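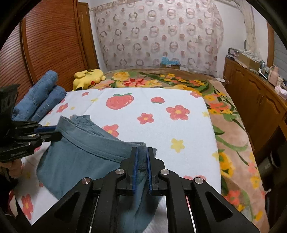
Folding soft clothes on the bed so they stay folded

Posted by Twal206
Section: Laundry and clothes storage

I do all my folding on the bed because there is no table in the bedroom. Jeans are no problem, I roll them and put them to one side. The trouble is anything soft. Knit tops and sweatshirts bunch up while I am working on them, and pants with an elastic waist come out wider at the top than at the bottom. By the time they get to the wardrobe shelf they have opened up again. The shelf is 40 cm deep, if that matters. Is there an order to do this in, or should I roll everything? I would like to keep them flat if I can.

Bilal Tarawneh
Wed 28 August

You can keep them flat. Most of it is in how you start.

For a top, lay it face down and pull the hem straight before you fold anything. Hold it by the two bottom corners, give it a light tug toward you, then smooth from the collar down with your palm. Fold one side in to the middle of the shoulder, lay the sleeve back along the body, and do the other side the same way. Then bring the hem up to just under the collar and fold once more. On a mattress the fabric sinks when you press on it, so smooth it lightly. A tight sheet helps a lot.

For elastic-waist pants, put one leg on top of the other and match the inside seams. There will be a point sticking out at the crotch. Tuck that in first so you have a straight edge.
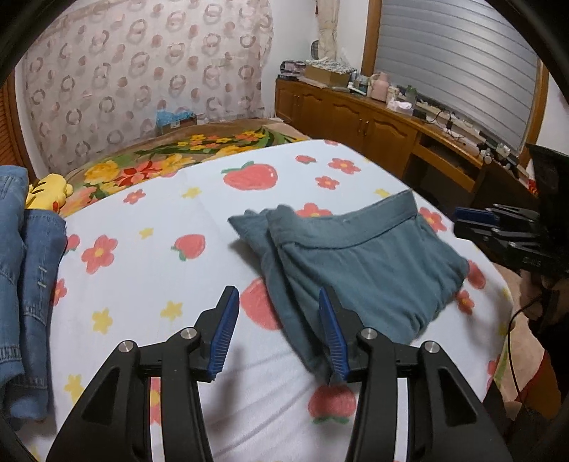

After that, stretch the waistband gently to the width of the legs and let it go. It will pull in a little, and that is fine. Bring the ankles up to just below the elastic - not over it - and fold again in halves or thirds, whichever fits your shelf. Put the piece down with the last fold facing out. If a leg keeps sliding off to one side, open it and match the seams again. Pressing harder on a crooked fold does nothing.

I keep denim jackets out of the soft pile. They are heavy and push everything else over, so mine goes at the bottom or on a hanger.

Ilse Kuhlmann

I agree with most of that, but I would roll the sweatshirts too. I switched in January and they take up less of the drawer. Fold the sleeves in, fold it in half lengthwise and roll from the collar down to the hem. They do come out with a few creases.

nikmont47

just use hangers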